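Foro de Zornham – Percepción y planificación

El planificador descarta casi todos los agarres cerca de la pared del contenedor

Ziker

Hola a todos. Estoy montando un sistema de vaciado de contenedores con objetos mezclados y sin modelos CAD. La red propone agarres sobre la nube de puntos y luego el planificador filtra los que colisionan. En el centro va de maravilla, pero en cuanto los objetos se amontonan contra una pared me quedo sin candidatos: de 70 propuestas sobreviven 2, y a veces ninguna. He bajado el margen de colisión a 19 mm y casi no cambia. ¿Toco la red o toco el planificador?

Fahmy

A mí me pasó algo parecido y lo arreglé subiendo el número de propuestas. Prueba con más muestras, a ver. También puedes agitar el contenedor entre ciclos :)

Skumano

¡Me encanta este problema! Yo no tocaría la red todavía. Mira primero con qué geometría estás comprobando colisiones. Mucha gente carga el modelo del brazo con una caja enorme alrededor de la muñeca, y esa caja choca con la pared mucho antes que la pinza. Cambia la caja por una descomposición convexa y repite la prueba con la misma nube guardada, sin mover nada más.

Segundo: deja libre el giro alrededor del eje de aproximación. Si la red te da una sola orientación, genera tú las variantes cada pocos grados y que el planificador elija. Solo con eso, en mi celda pasamos de 2 agarres válidos a 52 en la misma nube. ¡Fue una alegría verlo!

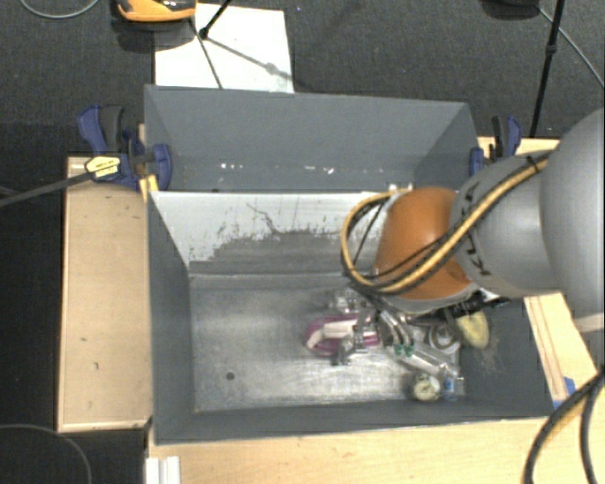
Los cables también cuentan en el modelo de colisión, y casi siempre se quedan fuera. En mi KUKA el mazo baja en diagonal por el brazo y hace un lazo ancho a la izquierda de la articulación naranja, así que le puse dos cápsulas al lazo y una más a la pieza cilíndrica negra que asoma hacia la derecha, justo del lado donde se junta el montón. Con las cápsulas puedes apretar el margen general sin miedo, porque ya no hace de colchón para lo que no está modelado.

Tercero, la percepción: el suelo de metal brillante y los envases transparentes dejan agujeros y puntos fantasma en la nube. Recorta por el plano del fondo antes de pasarla al planificador y filtra los puntos aislados. Un fantasma pegado a la pared te tumba un montón de agarres buenos.

Ziker

¡Era la caja de la muñeca! La he cambiado y ya salen bastantes más candidatos. Mañana pruebo lo del giro libre – y luego las cápsulas, que de los cables ni me había acordado. Gracias a los dos.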